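Skesitz 能源咨询：常见问题
阅读时间：8 分钟
打印本页 | 以电子邮件发送 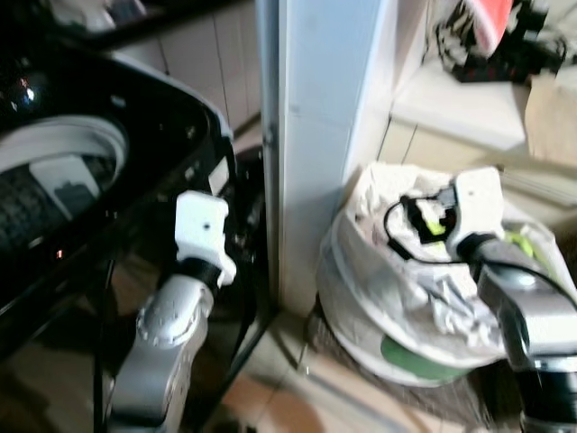
黑色亮面外壳，靠下的位置亮着一粒橙色小灯。

最近更新：2018-05-17

**你们到底是做什么的？**

我们替住户和小商铺查用电，然后写一份报告，告诉您电花在哪里、哪些可以少花、哪些您只能认了。我们不卖太阳能板，不卖电池，不卖热泵，也不卖那种插在插座上号称能省电的小盒子。最后一种我们见得不少，基本上都在认真地耗电。

**Skesitz 这个名字怎么念？**

怎么念都行。电话里听着像要找我们的，前台都会接。

**你们和电力公司是什么关系？**

客户关系，他们给我们办公室寄账单，我们按时付。除此之外没有往来。我们也不是政府机构，有人打着"Skesitz 强制检查"的名义上门，请不要开门。我们的人只在约好的时间出现，偶尔迟到，迟到会先打电话。

**一次上门审计包括什么？**

先看您过去一年的电费单，再到现场看配电箱、热水器、空调、冰箱和其他长期通电的设备。必要的话会在几条回路上装临时电表，留几天再取回来。屋顶我们会看一眼，从地面看。需要爬上去的检查另外安排，天气不好就改期。

家里有阁楼的，请先把通道口下面的东西挪开。

**收费多少？**

普通住宅每次 500 元，含报告和一次电话讲解。商铺按面积和设备数量另行报价。Plolwood 镇区以内不收路费，镇区以外请来信询问，我们会诚实地告诉您值不值得让我们跑这一趟。

**报告多久能拿到？**

临时电表取回后 30 天内。通常会早一些，五月除外，每年五月大家都想赶在开空调之前弄清楚空调的事。

**报告有多长？看得懂吗？**

住宅版正文不超过 40 页，表格占了多数。第一页是摘要，写的是建议您先做的几件事，附上预计花费。只看第一页也行，我们不会打电话来抽查。后面的页数主要给安装商和喜欢看表格的人，这两类人比您想象的更不容易重合。

**Serano 是什么？**

Serano 是我们自己用的计算表，把电费单、临时电表读数和当地天气放在一起，估算各类用电的比例。最早是一张电子表格，现在还是一张电子表格，只是多了一个名字和一个登录页面。审计客户可以用账号登录查看自己的数据，改动设定温度、电价之类的参数，看看结果怎么变。

它算出来的是估计值。输入的电价是错的，结果也会错得很整齐。

**忘了 Serano 的密码怎么办？**

点登录页的"重设密码"。没有收到邮件的话，请看看垃圾邮件箱，里面多半还有几封太阳能推销信，可以顺便清一清。

**我家的待机用电是不是很吓人？**

看情况。报纸喜欢讲待机用电，拔插头这件事拍出来也好看。我们测过的住宅里，真正的大头往往是热水，其次是制冷和取暖。一台老冰箱放在车库里专门冰几瓶汽水，也很可观。

当然，待机的部分也值得查。机顶盒、旧音响和常年通电的打印机，我们会一个一个量。您要是习惯睡前把全屋插头拔一遍，请继续，对身体没有坏处。路由器和冰箱请别拔。

**我想装太阳能，要先做审计吗？**

没有规定说必须。我们的看法是先弄清楚白天用多少、晚上用多少，再决定装多大。屋顶系统白天发电，而很多家庭的白天只有一台冰箱和一只猫在用电，尺寸选得过大，多出来的电就要看上网电价的脸色。

如果您已经签了安装合同，我们也可以只审报价单，不用上门。请把整份合同寄来，包括字最小的那几页。

**审计之后，你们会推荐安装商吗？**

不会推荐某一家。我们可以给您一份询价时该问的问题清单，安装商看到清单的表情，通常已经能说明一些事。我们不收任何安装商的介绍费，也不收果篮。

**储能电池现在值得买吗？**

如果只算钱，多数住宅客户目前的答案是再等等。如果您那条街经常停电，或者家里有不能断电的设备，算法就不同了，我们会在报告里分开写。还有一部分客户就是想要一块电池，这也是正当理由，只是请不要让我们替它编一个回本年限。

**我是租客，你们的服务对我有用吗？**

有用，但范围小一些。墙里的保温、热水器和屋顶都归房东管，我们在报告里会把"租客能做的"和"要跟房东谈的"分成两栏。第二栏可以直接转给房东。转了之后他回不回，不在我们的服务范围内。

装临时电表需要打开配电箱，请事先取得房东书面同意。

**Rattanakul 楼的商户有什么特别安排？**

Rattanakul 楼是整栋共用一个总表，再由管理处分摊到各户，所以单独审计一间铺子意义不大。我们和该楼管理处商定了集体审计，楼内 40 间铺位一起登记，费用已包含在管理费里，商户不必另付。请向管理处领登记表。

分摊比例怎么定，请问管理处。我们只负责量，量完了大家怎么吵，我们可以提供会议室的用电数据。

**你们能保证我省多少钱吗？**

不能。有公司能保证，您可以请他们把保证写进合同，再看看这份保证是不是忽然变成了"视实际情况而定"。

我们在报告里写的是区间，区间的下限有时候很难看。难看的数字我们也照写。

**按你们说的做了，电费却没有降，怎么办？**

把新账单寄来，我们免费对一次。常见原因有：电价涨了，那年夏天特别热，家里添了人口，或者省下来的电费让大家觉得空调可以再调低两度。最后一种情况在行业里有个正式名称，叫反弹效应，家里一般叫"反正也不贵"。

如果是我们算错了，会重新出报告，并退还审计费。

**我的用电数据会给别人看吗？**

不会卖，也不会转给安装商。我们每年会汇总一份 Plolwood 住宅用电的统计，里面没有姓名和门牌号。不想被计入的，在登记表背面打勾即可。那个勾的位置确实有点难找，下次印表时会挪到正面。

**怎么预约？**

写邮件或打电话都可以，请附上最近一张电费单的照片，要看得清表号的那一面。信用卡、转账都收，现金请备零钱。取消或改期请提前两个工作日通知。

**家里有狗，需要说明吗？**

需要。请写明名字，叫得出名字会好办很多。

打印本页 | 以电子邮件发送

联系我们 | Skesitz 能源咨询，Plolwood | © 2018 Skesitz 版权所有 | 返回顶部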